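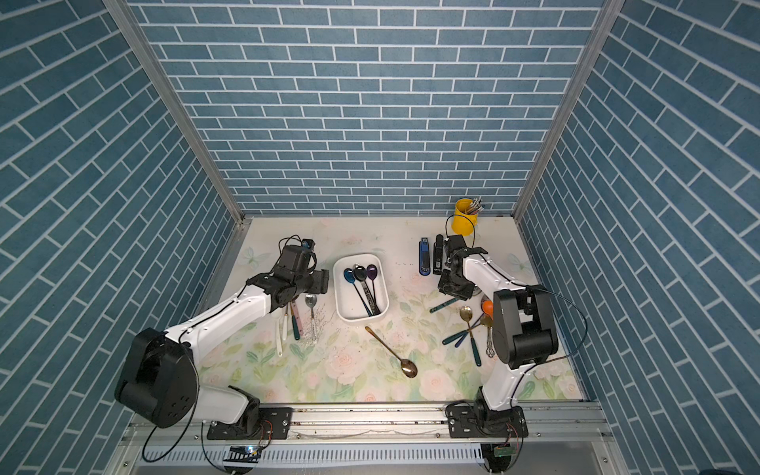 4.2 Camera height and spoken directions

The second part of the study looked at how players tell each other where things are. Filine is a two-player puzzle game in which both players share a small house but each has a separate view of it. In the standard version the camera sits behind the character at shoulder height. For this study we used the level editor to build a second version with a fixed camera high up in each room, pointing down. The rooms, the puzzles and the time limits were the same in both.

We recruited 20 pairs through the games library in Viltley. Each pair played 15 short sessions, which gave us 300 sessions in all. Voice chat was recorded and typed out by hand. We then marked every phrase in which one player told the other where to go or what to look at. We call these phrases callouts. The full set has 1,701 of them.

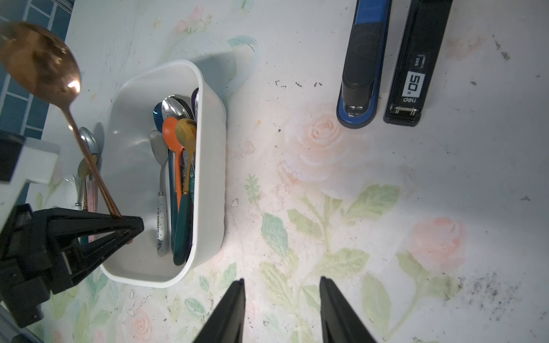
Callouts were sorted into three groups. The first used the body of the speaker or the listener, as in "on your left" or "behind me." The second used a fixed part of the room, such as a door, a window or a corner. The third used the screen itself, as in "top right" or "near the bottom." A callout that fit more than one group was placed with the first direction word spoken. Callouts that could not be heard clearly were left out before the total was taken.

Body-based callouts were the most common group in the shoulder version. In the overhead version players moved toward screen words, and this happened early, often within the first session. Pairs who played the overhead version first kept some of these words when they switched, even though "top right" no longer pointed to the same place for both players. This led to short delays while one player asked the other to explain.
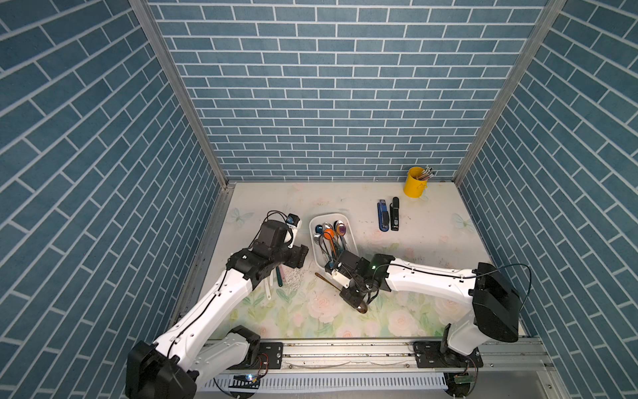 Wall patterns also played a part in how players spoke. The Juscombe level has striped paper in every room, and several pairs used the direction of the stripes to name a wall. The effect depends on the camera. In Figure 3, the blue brick pattern runs level on the back wall but slants on the two side walls, as it does in any room seen steeply from above. Players in the overhead version spoke of "the slanted side" in the same way. In the shoulder version the phrase was almost never used.

We excluded 7 sessions from the timing results after the voice server dropped out. Their callouts were kept, as the recordings up to that point were complete.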